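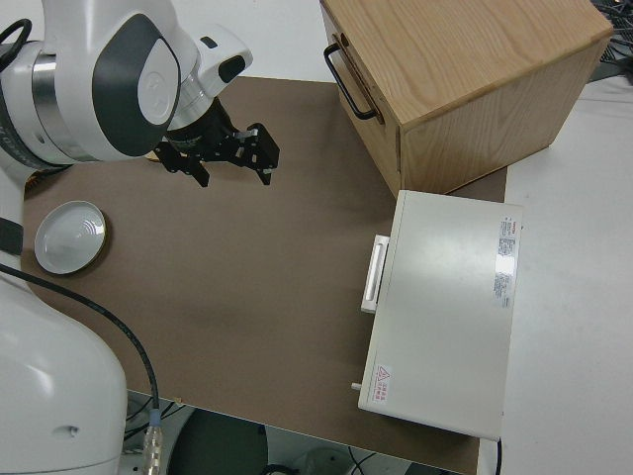
ANSKA, August — Zindholm today released Erkex 3, the new version of its motion planning and scene tracking software for tabletop robot arms. The release is out now for all current license holders, no extra charge. Biggest change is in how the planner deals with objects sitting close to the arm's own body, a spot where older versions tended to give up and report no path. A small round white plate near the robot base, gripper open above it, is the sort of layout the team kept coming back to while the new code was being written. Erkex 3 looks for a route with the wrist and elbow considered together, and if it can't find one it says which joint ran out of room.

Also in the release: a rewritten perception layer called Awan, two-arm scheduling, and a replay tool that customers have been asking for since the first version. Details below.

Awan replaces the old scene module completely. It keeps one running model of the workspace and updates only the parts that changed, so a plate that gets nudged doesn't force a full rescan. It's also more careful about what it can't see. If one thing is behind another, Awan keeps the hidden one in the model with a lower confidence and lets the planner decide whether to wait, look again from the second camera or go around. The old module just dropped it. Support got a lot of email about that.

"The planner was never the slow part," said Min-kyu Wi, head of software at Zindholm. "It was sitting there waiting for a scene it could trust. So we started with the scene. Took longer than I wanted, and I'd do it in the same order again."

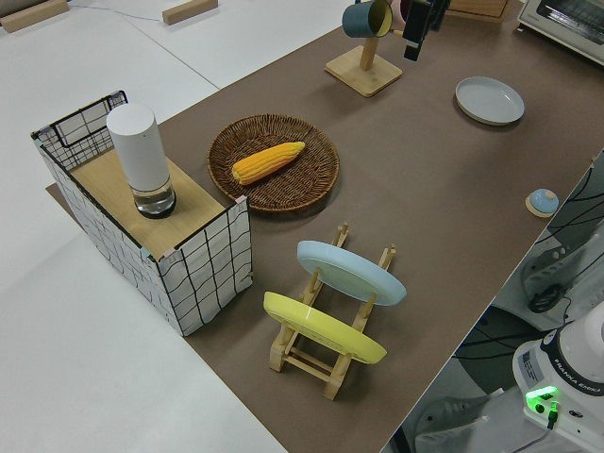 Thin objects got extra work. Plates, trays, lids, anything with a rim. Awan now fits a rim as its own feature and passes it to the planner with a list of grasp angles already sorted by clearance. Users can edit that list by hand or turn it off. Handles get the same treatment, with one limitation: a handle pointing straight away from every camera will still be reported as unknown. A fix is planned, no date yet.

The test suite behind the release has 788 recorded layouts, each one run through the planner on every build. Mostly kitchen items, plus boxes and small cabinets. License holders will recieve the full set in the Erkex 3 download, along with the scripts that score it. Zindholm is asking users to send back layouts that fail. Send the log file too please, a layout by itself is not much use.

Two-arm scheduling is the other large piece. In earlier versions each arm had its own planner and they traded turns using a lock on the shared area, which was safe and also very slow. Erkex 3 plans both arms against one timeline. One can hold while the other moves, or both can move if their swept volumes stay apart by the margin set in the config file. Default margin is deliberately wide. Sites that have tuned theirs should copy the old value over by hand before the first run, the installer does not carry it across. 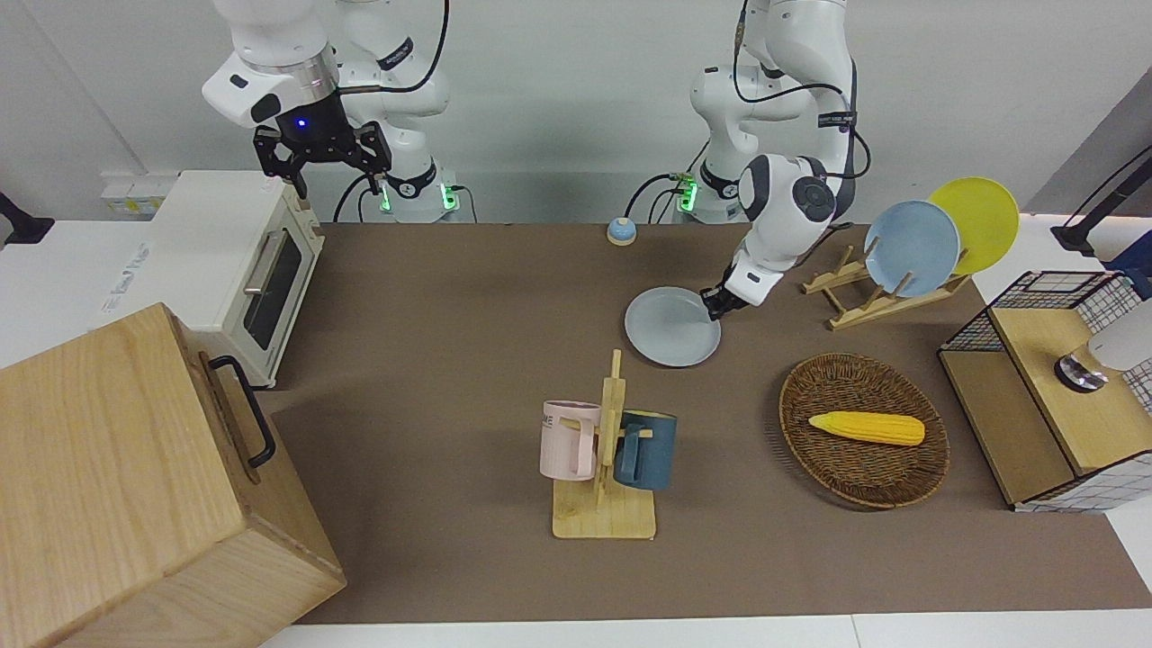

Photo: Zindholm

Holding is now a proper state in the scheduler. An arm with its gripper closed on the rim of a plate is treated as part of the fixed scene until it's told to let go, and the other arm plans around it. The open arm keeps its own queue the whole time. Before this, a hold was written as a very long pause, and anyone who has maintained a script full of those knows how that went.

"People were writing sleep commands and hoping," said Wi. "I've seen a script with 8 of them in a row. I wrote it, so I can't complain much."

The replay tool opens any log from version 2 or later. It shows the scene model, the planned path and the path the arm reported, all on one timeline, and lets you step back to the moment where they split. Runs on a laptop with no robot attached. Logs can be trimmed and exported for bug reports. Camera images are left out of exports unless the user checks the box.
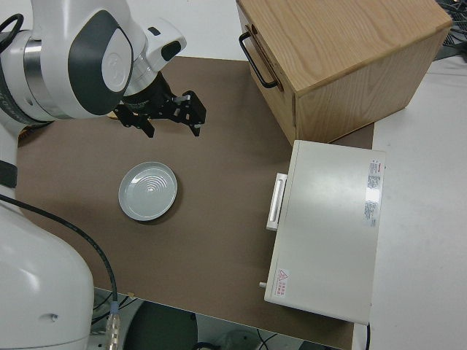
Open gripper over a light gray plate at the work surface, with the wooden cabinet to the right.

Upgrading from version 2: config files are converted at first launch and the originals are kept in a backup folder. Custom grasp scripts should run unchanged. Custom scene plugins will not, the interface is different and there was no clean way to keep the old one alive. A porting guide is in the docs folder. Version 2 will keep getting security fixes but no new features.

Known issues at release: the replay window can freeze when a log is opened over a network drive (copy it locally first). Shiny lids sometimes come up as two objects. The clearance display rounds down, so the number on screen may be smaller then the one in the log. Go by the log.

Availability
Erkex 3 is available now through the Zindholm customer portal. Awan is included and is not sold separately. Trial licenses can be requested through the same portal.

About Zindholm
Zindholm develops planning, perception and debugging software for robot arms in labs and light assembly. The company is based in Anska.

Press contact
Zindholm press desk, Anska. Interview requests for Min-kyu Wi go through the press desk, mornings before 11 are best.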